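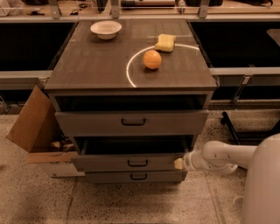 I put off fixing my sticky drawers for 3 years, and then it took me one evening in November. You need a candle stub, an old toothbrush and a screwdriver. Mine all came out of the junk box (thanks, Renato Cabanatuan, for never asking for your screwdriver back!).

Pull the drawer all the way out and empty it first. Brush the dust off the runners – the back corners are the worst – and wipe them with a barely damp cloth. Let everything dry before you go on.
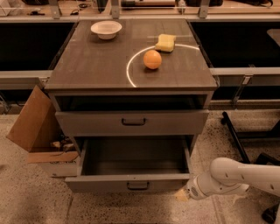

Now rub the candle along the bottom edges of the drawer, pressing pretty hard. Two coats did it for me. Slide it in and out a bunch of times, and if it still drags, look for a shiny spot on the wood and sand just that bit.
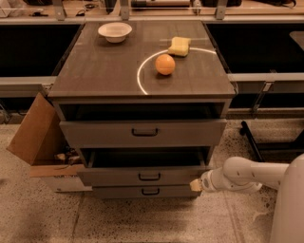

### Loose handles

Tighten the screws from inside the drawer. If they just spin, poke a toothpick and a dab of wood glue into the hole, snap it off flush and leave it overnight. Then put the screw back in by hand, slowly.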